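Parties > Kids > Make It Yourself

Search all how-tos Go Clear

How to Make a Hooded Towel for a Beach Party Favor

By Martim Macedo

My daughter's birthday falls in August and we usually have the party at the Sanside splash park. Goody bags don't do well there. The paper gets wet, the candy melts and the small toys end up in the grass. For the last party I sewed a hooded towel for each guest and skipped the bags. The kids wore them while they ate cake, and the parents had something to wrap them in for the ride home.

This is a beginner project. You need to be able to sew a straight line and turn a corner. The first towel took me most of an evening. Once I had the steps down, I could do one between dinner and bedtime.

What you need

- One bath towel per child, 50 inches long or close to it
- One hand towel for every two children
- Thread to match the towel
- A size 16 needle, sometimes sold as a jeans needle
- Straight pins with large heads, or sewing clips
- Sharp fabric scissors
- A washable marker
- A lint roller

Buy the towels from a discount store. Thick hotel towels feel nice but they are hard to push under the presser foot, especially where the hood meets the towel and you are going through several layers. I use the Titero basic bath towel in summer colors. Ulwood makes one that is a little wider and works for kids over eight.

Step 1: Wash everything

Wash and dry all the towels before you cut. Cotton towels shrink, and a bath towel and a hand towel will not always shrink the same amount. Leave out the fabric softener. It makes the loops slippery and the pins slide.

Step 2: Decide which way the pattern runs 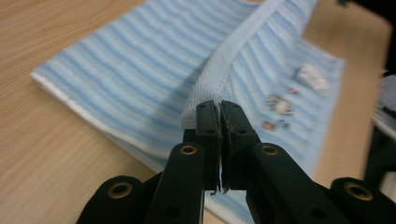 Solid colors are the easiest choice for a first try, and you can skip this step if you bought them. With a pattern, lay the hand towel on top of the bath towel before you cut and see how the two meet. Light blue and white stripes with a white hem are good for a beach party, and the hem can be left as it is to make the front edge of the hood. Pinch up a fold where the hood will sit and watch what the stripes do, as they will curve a little wherever the fabric bunches. I like the stripes on the hood to run the same way as the stripes on the back. Some people turn them on purpose. Either is fine as long as every towel in the batch matches, or you will hear about it from the kids.

Step 3: Cut the hood

Fold the hand towel in half so the short ends meet. Mark the fold with the washable marker and cut along it. Each half makes one hood. The cut edge will shed loops everywhere, so do this over a bare floor or a table you can wipe.

Zigzag the cut edge right away. If your machine has an overcast stitch, use that. Terry comes apart quickly and you don't want to lose half an inch before you have started sewing.

Step 4: Sew the back of the hood

Fold the half towel with right sides together so the finished hem runs along one side. The side with the hem will frame the face. Pin the side opposite it and sew, with a half-inch seam allowance. Go back and forth a few times at the start and end.

Now round off the point. Without this the hood sticks up like a gnome hat. (If the party theme is gnomes, leave it.) Open the corner so the seam lies in the middle, measure two inches down from the tip, draw a line straight across and sew on it. Trim off the corner and zigzag what is left. 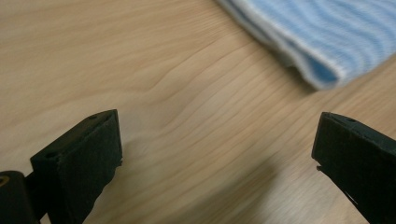 Turn the hood right side out and try it on a child. It should come forward to the hairline and no further. If it falls over the eyes, fold the front hem back an inch and topstitch it down. Do this before you attach the hood, when there is still very little fabric to wrestle with.

Step 5: Attach the hood

Find the middle of one long edge of the bath towel by folding it in half, and put a pin there. Match the back seam of the hood to that pin, right sides together. Pin outward from the middle on both sides.

If the hood is wider than you want, make a small pleat on each side of the center seam. Check that both pleats face the same direction relative to the middle.

Sew slowly. Use a long stitch, and turn the wheel by hand over the thickest part. Sew the whole line a second time right beside the first. Kids pull these off by the hood and drag them by the hood, and one row of stitching will not last the afternoon.

Step 6: Add a name

You can do this with iron-on letters, a patch or a fabric marker. Iron-on letters do not stick well to loops, so put them on a strip of plain cotton first and sew the strip down. I put the names inside the back, below the hood. Some towels already come with a picture or a label on them. Look for these before you decide where the name goes. 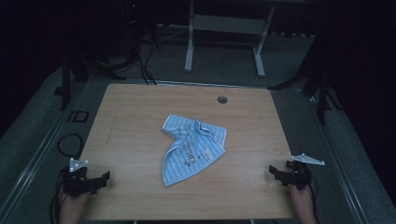

Light blue towel with white stripes, a small printed cartoon and a sewn-on label.

Making a batch

For more than four towels, work in stages. Cut all the hoods, then zigzag all the edges, then sew all the back seams. You change settings less often and the hoods come out closer to the same size. Change the needle when it starts to make a popping sound. Brush the lint out of the bobbin area after every second towel.

Wrapping

Roll each towel with the hood on the outside and tie it with cotton string. I stack them in a laundry basket by the gate and hand them out when the kids come out of the water the first time. If you wait until the end of the party, they will have been cold all afternoon.

Washing instructions for parents

Warm water, tumble dry low, and wash it alone the first time. I write this on a tag and tie it to the string.

Related how-tos

Felt Party Crowns Without a Sewing Machine
Sponge Water Bombs for the Backyard
A Shark Cake From Two Round Pans
Drawstring Bags From Old Pillowcases
Keeping Frosting Firm in Hot Weather
The Arango Picnic Blanket, Pattern and Notes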